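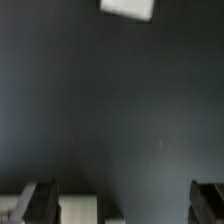
Hanna Lis
Einsatzplanung, Wiltora Gebäudereinigung

Start Leistungen Jobs Kontakt

Reinigungskraft (m/w/d) für Feinreinigung, ab Oktober

Suchen dringend 2 Leute, Teilzeit. Feinreinigung und Übergabe, also der letzte Durchgang, bevor die Kundschaft reinkommt. Kein Bauschutt, keine Fensterfronten.

Worum es geht: glatte Flächen. Dunkelgrau vor allem, da sieht man jeden kleinen hellen Fleck, jeden Wischstreifen. Wer da einmal drübergeht und sagt passt schon, wird mit uns nicht glücklich. Schräg gegens Licht schauen, nochmal wischen, nochmal schauen.

Dazu viel Weiß. Wände, Leisten, ovale Teile mit dickem rundem Rand. Unterm Rand auch wischen, da liegt Schatten, da wird gern geschludert. Helle schmale Leisten neben dunklen Flächen immer von oben nach unten, mit frischem Tuch. Kratzschwämme bleiben im Wagen!!

Einsatzort zunächst Objekt Jabłońska, später auch andere. Einarbeitung macht Szymon Piątek, 4 Schichten lang geht ihr mit ihm mit, bezahlt natürlich. 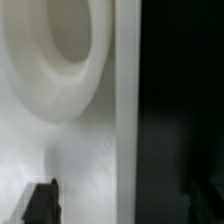

Was ihr mitbringt

- Gute Augen, ruhige Hand
- Deutsch oder Polnisch, reicht zum absprechen
- Früh anfangen können
- Erfahrung schön, kein Muss

Was es gibt

825 Euro im Monat, feste Schichten, Arbeitskleidung, Tücher und Mittel von uns. Freitag ab mittag frei.

Melden bei Hanna Lis oder direkt im Büro vorbeikommen, Zimmer 37. Lebenslauf kurz halten, Anschreiben brauchen wir nicht. Bitte dazuschreiben ab wan ihr könnt.

Kommentare (3)

Yiğit Altıntaş
Geht das auch nur vormittags? Hab nachmittags die Kinder.

Hanna Lis
Ja, Frühschicht ist noch eine Stelle offen. Ruf durch.

Rogério Falcão
Mail ist raus, könnte sofort anfangen.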